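Print this page | E-mail this page
Last updated: June

Gintarė Navickas maintains the timing layer of Protido, the package her group at Billcombe uses to turn two-handed demonstrations into training data for manipulation policies. She describes the job as bookkeeping. "Two grippers, two streams, two clocks," she said. "If the clocks disagree, the policy learns that the left hand reacts to something the right hand hasn't done yet."

The problem surfaced in a batch of 693 episodes. Replay looked clean when each hand was checked separately, and trained policies still closed the second gripper early during handovers. Navickas traced the fault to the resampler, which aligned both streams to the first frame received from either side. A late start on one side became a fixed offset for the whole episode. In 159 of the episodes the offset was large enough to matter.

"We had been tuning the planner for weeks," she said. "The planner was fine – it was being fed a bad label."

The replacement estimates the offset from the data. It takes the jaw width signal from each gripper and the relative pose between the two, then searches for the shift that best explains the moments of contact. Samina Farooqui, who wrote the pose estimator, said the search is limited to 100 milliseconds in either direction. "Past that you can fit nearly anything. We would sooner reject the episode and log why."

Metal objects remain the hard case. Reflections move when the gripper camera moves, and the feature tracker can mistake a highlight for a fixed point on the object. Farooqui's answer was to lower the weight of any feature whose motion does not fit the rigid model, and to lean on table edges and wood grain when they are in view. "It costs us some precision close up," she said. "I can live with that. A confident wrong pose is worse."

Asked what she would change next, Navickas named the file format. Protido still stores jaw width and pose in separate tables, joined by timestamp, and each new tool that reads them has to repeat the join. She wants a single record per time step, with the estimated offset kept as its own field so that it can be undone.
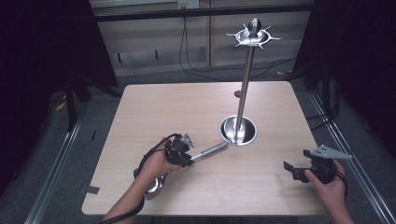
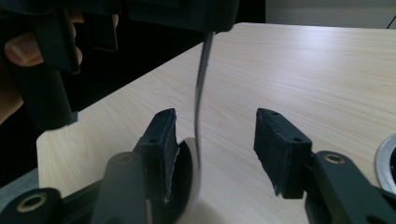
Mudassar Warraich is less sure that the offset should be estimated at all. He would prefer a hardware trigger shared by both grippers, and said that a software fix "will keep working right up to the day somebody changes a driver". Navickas agreed that a trigger would be better for new recordings, but it would do nothing for the episodes already on disk.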